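**Stedier Field Clinic Kit, 2-Room**

Item no. 3517. Updated May 17, 2023

Everything a small outreach clinic needs to open its doors, packed in 9 cases. Built for charities and health groups working in places without a permanent building: school halls, tents, a borrowed shop front. Two people can set it up in a morning. No power tools.

We've been sending these out for a while now and the packing list keeps changing as teams write back. Current list below. If you have an older kit ask us for the top-up case, don't buy the whole thing again.

**Whats in it**

- 2 folding exam couches, wipe-clean, 163 kg load limit each
- 2 privacy screens w/ spare curtains
- Tetden hand wash station, foot pump, fills from a bucket or jerry can
- Adult and child blood pressure cuffs, manual gauge
- Baby scale (hanging) and floor scale, both mechanical
- Height board, infant length mat
- Vivent solar lamp set with charging panel
- Lockable medicine box, shelf dividers
- Patient record cards, queue tokens, clipboards
- Sharps bins, waste bags in three colors

Not included: medicines, vaccines, test strips, gloves. Rules on these differ too much from country to country, and most groups get a better price buying close to the site. We can send a suggested starter list, just ask.

**Drinking water**

Add-on, not in the base kit. The Varela gravity filter sits on any sturdy table, no power, no plumbing. Good for waiting areas and for patients who need to take a first dose on site. Filter elements are sold seperately. Order at least one spare, shipping a single element later costs more than the element.
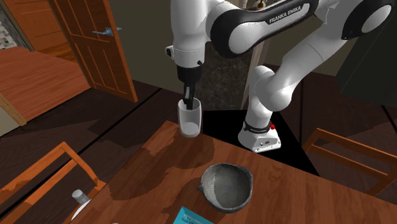
*Clear glass on a wooden table.*

Cups are up to you. Glass is fine in a fixed clinic, steel travels better. We don't stock either.

**Shipping**

Kits leave the warehouse in roughly two weeks from payment. Sea freight is cheapest, air if you're in a rush. We do the packing list and commercial invoice. Duty exemption letters are yours to arrange, so start early, before the kit ships if you can. Storage fees at port are not covered by us.

Cases are numbered. Case 1 has the setup sheet on top, in English, French and Bengali. Swahili version due in October.

**Donating a kit**

Lots of orders come from donors who never see the site. That's fine. Put the clinic's name and a local phone number on the order form, plus someone who can sign for it. We send the delivery note to both of you. If you want to cover part of a kit, say so in the notes box and we'll try to match you up with another donor. No promises on timing.

**Spares and repairs**

Couch hinges, curtain hooks, pump seals, cuff bladders, lamp cables: all in stock, all sold singly. Send a photo of the part if your not sure which one it is. Scales can be recalibrated on site with the test weight in case 4.

Registered charities get the reduced rate. Attach your certificate to the quote request, PDF or a clear phone picture, either works.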